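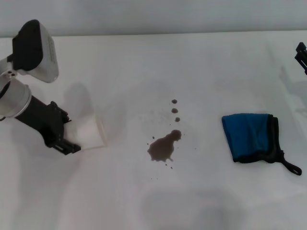 White tabletop, with arm at left

Ruvorville Public Library: Readers' Forum
Topic: Proposed two-hour limit on shared tables

Desk_Services
Readers are invited to comment on the proposed change to the use of shared tables on the upper floor. From November, each place would be issued for two hours at a time. A reader may renew at the desk if no other person is waiting. The present arrangement, under which a place is held until closing, would end. The Younis Room is not affected. Comments should be posted in this topic and will be passed to the Library Board.

marginalia_k
I wish to register an objection. Work with the bound newspapers cannot be divided into periods of two hours. The volumes must be ordered, brought up and signed for, and on my last visit this took 25 minutes. I would ask that readers with stack material be exempt.

Plestora_Reader
I support the proposal. I travel in from Plestora by bus and have more than once found every place taken up by coats and closed laptops, with their owners at lunch. The rule as drafted is mild. Renewal is permitted.

quarto
Renewal is permitted only where no one is waiting, and in the month before examinations someone is always waiting. The previous contributor may wish to consider how the rule would operate then.

Plestora_Reader
I have considered it. In that month the tables should be shared more strictly.

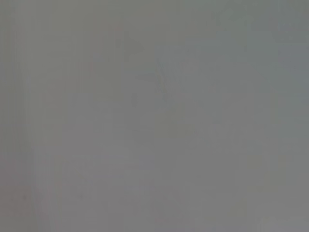
This page was last changed on Wednesday at 16:10.

Desk_Services
In reply to marginalia_k: the exemption has been noted and will be put to the Board. The period would in any case begin when the material is delivered to the table. The draft wording is unclear on this point and will be corrected.

Readers have also asked how places will be issued. The Dilto booking system already used for the study rooms would be extended to the shared tables. Readers who do not wish to use it may obtain a paper slip from the desk.

north_stair
May I ask on what evidence the proposal rests? The notice on the stairs refers to 444 complaints but does not state the period over which they were received, or whether they concern tables at all.

Desk_Services
The figure covers all complaints made to the desk in the past year. Those concerning tables were not recorded separately.

north_stair
Then I would suggest that the notice be amended.

quarto
I agree with north_stair, and ask that the closing date for comments be extended until it has been.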